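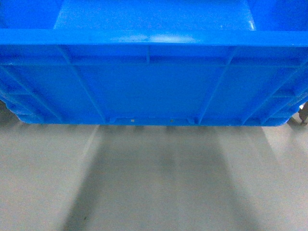 Crates & Storage

Home | Posts | Replies | Media

I have been meaning to write a little love letter to the plain blue crate, so bear with me, friends, this may take a few posts!

First, the rim. A good thick rim is kind to your hands at the end of a long shift, and I will pay a bit extra for it every time.
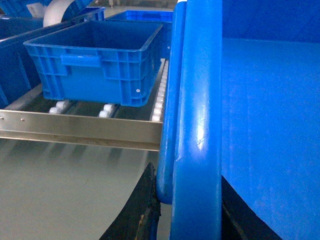
Empty crate on the rollers, blue on blue.

Fulvio Caruso asked how we keep crates straight at Natby (hi, Fulvio!). We own 1,655 of them, and my whole system is stickers. I like them small and white, like the round one low on the side of the left-hand crate, down by the corner, where a hand won't rub it.
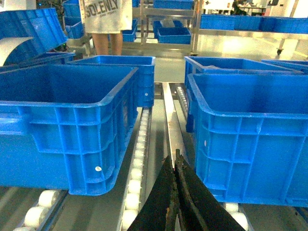

Rollers are my other soft spot. I grew up lugging boxes for my uncle, and a lane lined with white rollers between two big crates still makes me happy. I'd take 20 feet of that over any cart, I really would.

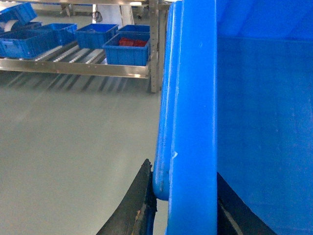

Anyway, we're ordering more in September, and if you have a favorite size, please tell me (and tell me why, I love the why).

Contact | © Natby | Back to top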